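Sorting small toy bricks into two bins, how to do it without mess? 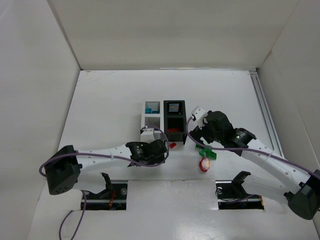

Home & Storage > Toys and small parts

Posted by gethin_orkcombe

Hello all. I have two storage units which stand side by side, one white and one black. Red pieces are going in the black one, in the open compartment at the front. My problem is the small pieces that stay on the floor, a red block near the bins, a green brick and so on. I have 500 pieces in total and every evening I lose 15 minutes for this. Should I sort by color or by size?

trimham_mum

By color, always. Children understand color, size they do not care.

Drurkness22

I did this for our play corner in December, so I can share my way. First collect everything to one place in front of the bins – do not sort while you are still collecting. Then take one color only and finish it before the next one. With 2 bins you can not give each color its own place, so I keep red in one and all other colors mixed in the other. For me it takes roughly 10 minutes now. A white floor is good for this work, the green ones are easy to notice on it.

orkcombe_parts

Same question was asked before, please use search. I sort by size and it is fine.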